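Search this site Go

Open day at the Grabner works, Datley
Posted in June by Lenura

I'd been promising myself the Grabner open day for years, and this time I got there – on the 219 bus, which takes the scenic way round every estate in Datley. Doors opened at 12 and the queue for tea was already out to the bike racks!

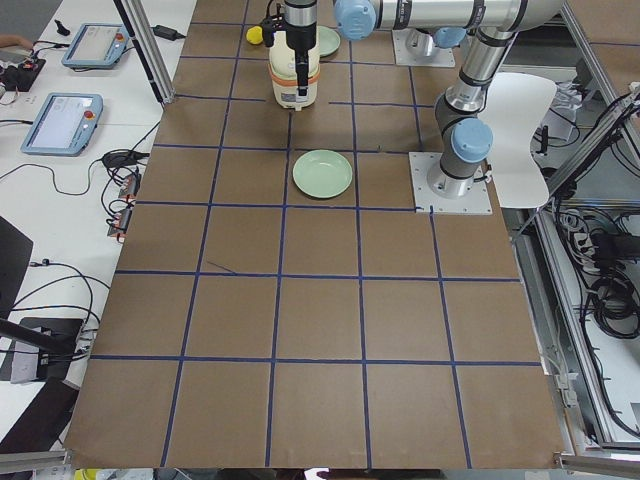

Brown paper and blue tape on the big table.

The old weaving shed was the bit I'd come for. They ran one loom for us (the noise, my goodness) and let us feel the blanket cloth before and after it's brushed. I bought 2 ends of a lovely heathery grey, far too cheap to leave behind. 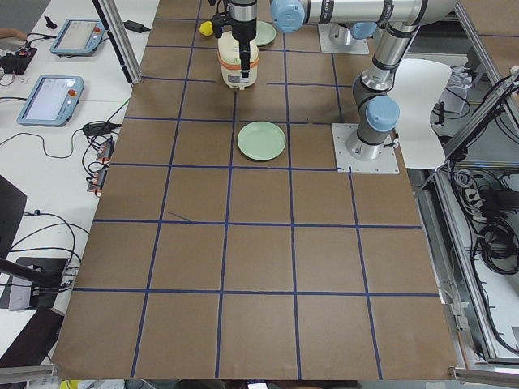 Lunch was a cheese pasty in the yard, then the dye house, where it was so warm that my glasses steamed up on the stairs. They keep 300 shade cards in there, going back to my gran's day. 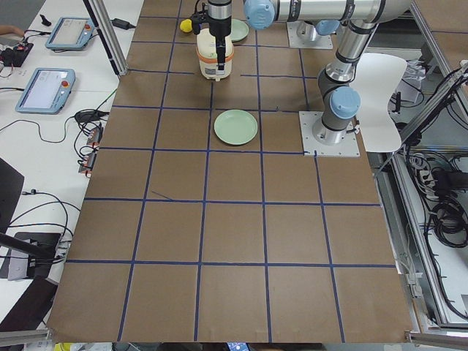
I missed the talk on mending as it was full, so book early if you go. The bus back was late and I didn't mind a bit.

Recent posts
Grastudmont garden fair
A wet walk round Datley locks
Plum jam, second try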